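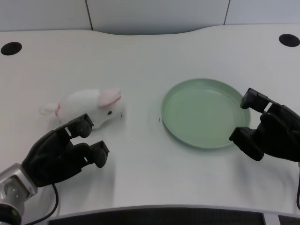
안녕하세요, 팔렐데일 골짜기에서 개울 따라 걷는 모임을 하고 있는 사람입니다, 하고 천천히 인사. (마이크 소리가 뒤까지 들리는지 꼭 물어볼 것. 지난번엔 십 분을 떠든 다음에야 알았다.) 오늘은 높은 산 이야기도, 큰 강 이야기도 안 하고 그냥 우리 동네처럼 밋밋한 골짜기를 어떻게 재미있게 걷느냐는 이야기를 하겠다고 말씀드린다. 골짜기라고 하면 다들 V자로 깊이 팬 협곡을 떠올리시는데, 팔렐데일은 그렇지 않다. 화면 속 흰 테이블의 뒤쪽 가장자리 선을 한번 눈으로 따라가 보시라고 한다. 왼쪽이 살짝 올라가 있고, 가운데가 얕게 내려앉았다가, 오른쪽으로 가면서 다시 올라간다. 우리 골짜기를 옆으로 잘라 보면 딱 저만큼 완만하다. 처음 오신 분들이 "그래서 골짜기는 어디 있어요?" 하고 물으시는 것도 무리가 아니다! 여기서 잠깐 쉬고, 물 한 모금.

이제 개울 이야기. 발원지에서 드레른데일 다리까지 물길을 따라 걸으면 9킬로미터인데, 그 사이에 높이가 58미터밖에 안 내려간다. 이 숫자는 두 번 말할 것. 숫자를 한 번만 말하면 다들 옆 사람에게 되묻느라 다음 말을 놓치신다. 그러니까 물이 급할 일이 없고, 급할 일이 없으니 이리 갔다 저리 갔다 하면서 굽이를 만든다. 굽이 바깥쪽은 깎이고 안쪽에는 모래와 자갈이 쌓인다는 이야기를 손으로 크게 그려 가며 설명. 학교에서 배운 기억이 나시느냐고 물어보고, 고개 끄덕이시는 분이 있으면 반갑게 눈 맞추기.

그라사 프라드 씨 이야기는 여기쯤 넣는다. 그라사 씨는 물소리만 듣고도 다음 굽이가 왼쪽인지 오른쪽인지 맞히는 분이다. 비결을 여쭤봤더니 얕은 여울은 재잘거리고 깊은 소는 조용한데, 그게 번갈아 나오는 순서를 오래 걸으며 익히셨다고 한다. 나는 아직도 절반은 틀린다. 그래도 귀를 기울이며 걷는 것과 그냥 걷는 것은 정말 다른 산책이라고, 이 말은 원고 보지 말고 할 것.
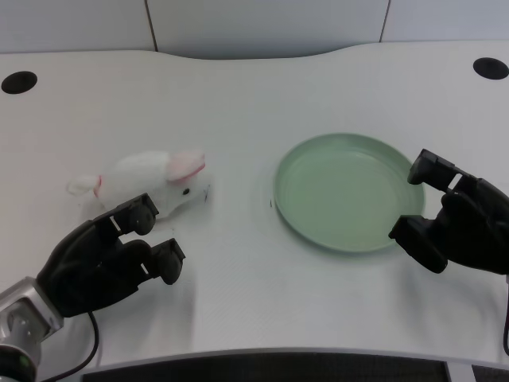
그다음은 걷는 속도. 우리 모임에 처음 온 뷜렌트 아이도안 씨는 원래 산을 빠르게 타던 분이라, 첫날에는 저만치 앞서가서 기다리다가 꽤 심심해하셨다. 그런데 어느 날 징검돌 앞에서 물까마귀를 한 번 보고 나더니 그 뒤로는 늘 맨 뒤에서 따라오신다. 물까마귀가 물속으로 쏙 들어갔다가 나오는 몸짓을 흉내 내면 분위기가 풀린다. (부끄러워하지 말고 하자.) 혹시 시간이 남으면 물까마귀가 까마귀와 친척이 아니라는 이야기도 덧붙이고, 남지 않으면 미련 없이 넘어간다.

준비물은 짧게. 밑창이 두툼한 신발, 마른 양말 한 켤레, 보온병. 지도는 종이로 가져오시라고 권한다. 골짜기 아래쪽은 전화가 잘 안 터진다. 비 온 다음 날은 징검돌이 미끄러우니 둑길로 돌아가시고, 둑길로 가면 300미터 더 걷는 셈인데 그 길에 오래된 버드나무가 있어서 나는 오히려 그쪽을 더 좋아한다. 버드나무 밑에서 도시락 먹은 이야기는 길어지니까 참을 것. 정 하고 싶으면 한 문장으로.

질문 시간. 아이들과 같이 가도 되느냐는 질문은 늘 나온다. 된다고, 다만 아이들은 돌을 던지느라 세 배는 오래 걸리니 중간 쉼터까지만 잡으시라고 대답한다. 개를 데려와도 되느냐고 물으시면 6월까지는 둑에 둥지 튼 새들이 있으니 목줄을 짧게 잡아 달라고 부탁드린다.

마지막 안내. 다음 걷기는 5월 22일, 드레른데일 다리 앞에서 모인다. 시보니소와 이름을 헷갈리지 말 것, 그날 길잡이는 시야봉가 은들로부 씨다. 참가 신청은 출입문 옆 공책에 이름과 연락처를 적으시면 되고, 볼펜이 안 나오면 내 가방 앞주머니에 하나 더 있다.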